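# Crabtree Word List

Everyday words for home and kitchen, with notes on how people in Skirstead say them.

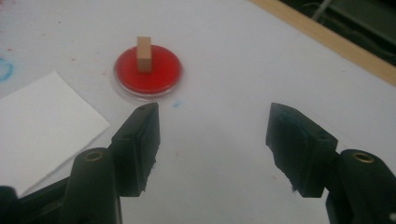 *Last changed: March, see the change log at the bottom for what moved.*

The Crabtree list is a plain text word list with short notes. It covers words that people in and near Skirstead use for cooking, cleaning, mending and storing things at home. Most entries are ordinary English words with a local meaning. A smaller number are words we haven't found in a printed dictionary.

The list is kept by Lungile Tshabalala. It began as a handout for an adult reading class and grew past what fits on paper.

## What is in the folder

```
crabtree/
 words.tsv main list, one entry per line
 sources.tsv who or what each entry came from, by code
 variants.tsv other spellings
 notes/ longer notes on single words
 old/ the handout as it was first typed
```

There are 400 entries in `words.tsv`. The variants file is longer, up to 1000 lines depending on whether you count plurals as separate spellings. We keep them separate, but you can drop them by filtering on `kind = plural`.

## Columns in words.tsv

| Column | Meaning |
|---|---|
| `id` | Short code. Never reused, even when an entry is removed. |
| `word` | The word in the spelling we heard or saw most. |
| `sense` | Meaning in one line. |
| `topic` | One of the topics listed further down. |
| `heard` | `y` if at least one speaker used it without being asked. |
| `source` | Code that matches a line in `sources.tsv`. |
| `age` | `older`, `all` or blank. Blank means we don't know. |
| `remark` | Free text. Often empty. |

The file is tab separated and saved as UTF-8. There are no quote marks around fields. If you open it in a spreadsheet, set the `id` column to text first, or codes such as `03E2` will be turned into numbers. This has happened to us twice and the damage was hard to spot.

## Topics

The eight topics are:

- `cook` - preparing and heating food
- `dish` - plates, bowls, jars, lids
- `wash` - laundry and cleaning
- `mend` - sewing, gluing, small repairs
- `store` - shelves, boxes, cellars
- `heat` - stoves, fires, fuel
- `yard` - anything just outside the door
- `talk` - sayings that mention any of the above

Each entry has one topic only. Words for lids and covers were a problem because they belong with both `dish` and `store`. We put them all in `dish`. Words for kindling are in `heat`, even when the speaker kept it in the yard.

## Sample entries

```
id word sense topic
A014 sit-by small dish for a spoon or tea bag dish
A131 crimmy gone hard at the edges, of bread cook
B027 thrum bits of thread kept for mending mend
C090 lallop to hang washing carelessly wash
```

`Sit-by` is the entry we get the most mail about. Some people use it for any small flat dish, others only for one that stays on the stove. A longer note is in `notes/sit-by.md`.

## How the words were collected

Most came from conversations in kitchens. The speaker was told what the list was for and could ask for any word to be left out. We wrote words down by hand and typed them up the same day where we could. No recordings were kept, so there is no way to check pronunciation from this folder.

A second group came from recipe cards and household notebooks lent by families. These are marked `heard = n` unless someone later said the word aloud. Spelling on the cards varies a lot, sometimes within one recipe, and all of it is kept in `variants.tsv`.

The last group came from the Curkico newsletter, which ran a column of old sayings for several years. Those entries nearly all fall under `talk`. We took the sayings but not the explanations printed with them, some of which contradict each other.

## Known problems

1. `age` is a guess in many rows. We didn't ask people how old they were.
2. The list leans toward cooking. `yard` and `mend` are thin, and `heat` would be too without the notebooks.
3. Two entries for *dabber* (A077 and B112) may be one word. One is a cloth and the other is a brush. They stay apart until we hear from more speakers.
4. Words used only by one family are in the list but not marked as such. You can sometimes tell from `sources.tsv`.
5. Some senses are too short to be useful. "A kind of pot" is not much help - please send better ones.

## Names and privacy

Speakers are listed by code. Lungile holds the key on paper and it won't be added to this folder. Remarks that named a neighbor or a street were cut. If you find one we missed, write to us before opening a public issue.

## Sending in a word

Give the word, what it means, and where you heard it. A sentence with the word in it is better than a definition. Please don't send words copied from other word lists.

Corrections are handled the same way. Quote the `id` so we change the right line. If you disagree with a sense, both senses usually go in.

## Use

You may copy, print and change the list for any purpose, including classroom use. Credit it as "Crabtree Word List, Skirstead." The scans of the recipe cards are not part of the folder and belong to the families.

Talent, the reading class at the library, still uses a short printed version. It has fewer entries and simpler senses, and the spellings there are sometimes behind this list.

## Change log

- **March** - 8 entries added under `mend`, all from one notebook. C041 moved from `store` to `dish`. Fixed stray tabs in `remark`.
- **January** - `kind` column added to `variants.tsv`. Removed B066, which was a misreading of *skillet*.
- **November** - `talk` split off from `cook`. Old topic codes are still in `old/`.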